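Dry Goods Storage: Glass and Yellow Plastic

Bench notes and gallery, Gornwood pantry storage pages. Compiled by Maribeth Umali.

Glass storage jars for rice, barley and other small dry goods are usually specified by volume, but the lid decides how useful they are day to day. A faceted body is easier to hold than a round one of the same capacity and wastes less shelf width when jars are lined up. Against that, grains lodge in the corners and the jar needs a tap on its side when emptying.

Lids on the Gornwood pantry shelf are checked for seating every May. A lid that rocks when pressed at one corner is set aside. Fill level is kept below the shoulder of the jar; for a 300 g portion of rice this leaves adequate headspace in our standard size. Jars are weighed empty and the tare is written on the base in grease pencil (197 g for the smallest one we own). Labels go on the glass, never the lid, as lids get swapped at the sink.

Coloured plastic shows flour dust and fingerprints less than clear. It does pick up odour from spices, and bicarb soda left overnight removes most of it. Avoid scouring pads on either material.

Gallery, 4 pictures. Glass and yellow items on a white tabletop.
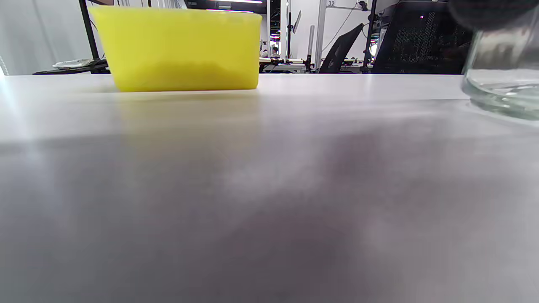

Yellow container toward the back, clear glass at right.
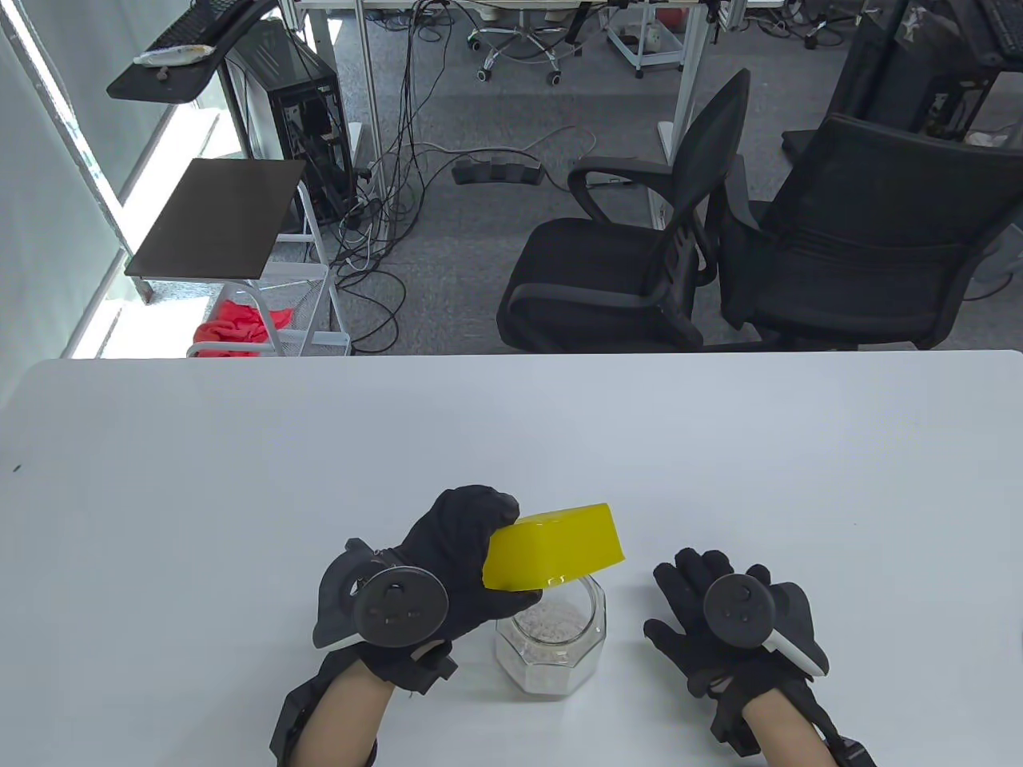
Yellow lid held over the octagonal jar, jar partly filled.
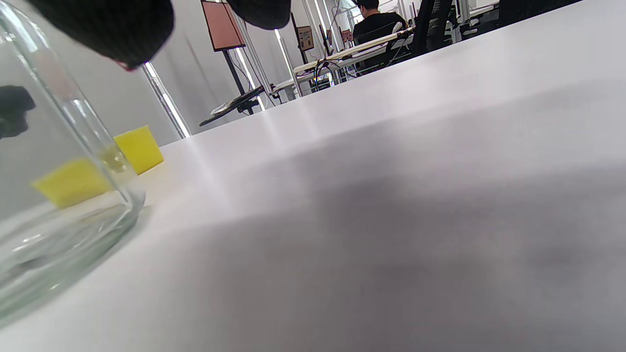
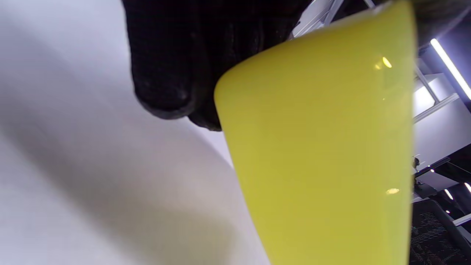 Last two, in order: clear glass with a yellow sponge behind it; translucent yellow piece at close range.

Comments (3)

Brayan Ospina
Is the tare still legible after a wash? Mine rubs off within 5 cycles.

Maribeth Umali
Grease pencil does wear. Rewrite it when you reweigh, or use a paint marker on the base and let it cure fully.

Tyra Lie
Agree on the bicarb. Cumin took two nights in my case. Colour of the plastic was unaffected.

Contact: Maribeth Umali, Gornwood | © Gornwood pantry storage pages | Back to top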